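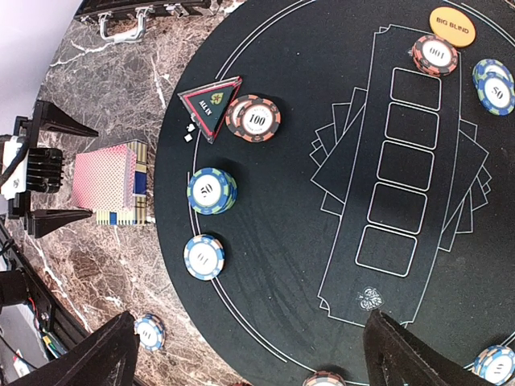 Nallby Hand Histories

A collection of home poker hands, written down by the people who played them

Version 2

Nallby is a set of 3,815 Texas hold'em hands from friendly, low-stakes home games. Every hand was jotted down at the table by one of the players, then typed up in a plain text format that you can read over breakfast or load into a script. Online hand histories are easy to come by, but kitchen-table poker is a different animal and we love it! People limp in with anything, call for the fun of it, and show their bluffs afterward. We wanted a record of that.

What's in the folder

hands.csv - one row per hand, with blinds, seats, stacks, board and result
actions.csv - one row per check, bet, call, raise or fold, in order
notes.txt - whatever the scorekeeper scribbled in the margin, lightly tidied
sessions.csv - one row per evening, with the start time and the house rules in play

The hands come from 54 sessions and 26 regular players. Players go by a colour and a number (green4, grey1) that stays the same across the whole set, so you can follow somebody's habits from their first night to their last. Green4 is a wonderful study if you like watching a cautious player slowly loosen up.

How the hands were written down

Each session had one scorekeeper, who sat in and played as usual. We tried having a person sit out just to write, but they got bored and the notes got worse. Scorekeepers used a printed sheet with a line for each street. Bets are in chips, never in dollars, and the chip values for each evening are in sessions.csv.

Hole cards are only recorded if they were shown, either at showdown or by choice. A blank in the hole_cards column means the player mucked. Please don't read it as a missing value and fill it in.

Cards are written rank first, then suit: Ah, Td, 7c, 2s. A flop looks like this:

Ah 7c 7d

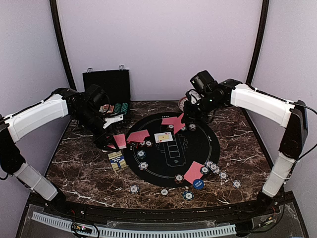

The turn and river go in their own columns, so you never have to split a long string to find out what came last. If a hand ended before the river, the later columns are simply empty.

House rules to watch for

Two groups feed into this set, and they don't play quite the same way. The Illow group uses a straddle whenever somebody feels like it, marked S in actions.csv. The Stulbridge group allows a player to run the board twice when everyone left is all in. Those hands have a second board in board_b, and the pot is split between the two results. If your code assumes one board per hand, filter on board_b first or you'll get some very odd winners.

Known problems

Stack sizes drift. A scorekeeper would note the stacks at the start and again at the break, and we worked out the rest from the betting. Small errors creep in, mostly from people making change mid-hand.

Late-night hands are thinner. After 11 pm the margin notes get shorter and funnier, and bet sizes are sometimes given as "big". We kept those as the word big, and left the number blank.

A few early sessions have no seat order. They're flagged with seats_known = 0, so leave them out of anything to do with position.

The Yazzie script

yazzie.py is a little checker that replays each hand and complains if the chips don't add up. It needs nothing beyond standard Python. Run it from the main folder:

python yazzie.py hands.csv actions.csv

Warnings are fine, and there will be plenty. An error means a hand can't be replayed at all, and we'd really like to hear about it.

Using and sharing

Use it for teaching, hobby projects, probability homework, or settling arguments about whether pocket jacks are cursed. Please don't try to work out who the players are. If you share a changed copy, say what you changed.

Contact

Areti Rallis looks after the Illow sheets and the file format. Xolani Ndlovu looks after Stulbridge and wrote the checker. Corrections are welcome from anybody - send the hand number and what you think it should say. The next batch is due in September, with Omaha hands in a separate file.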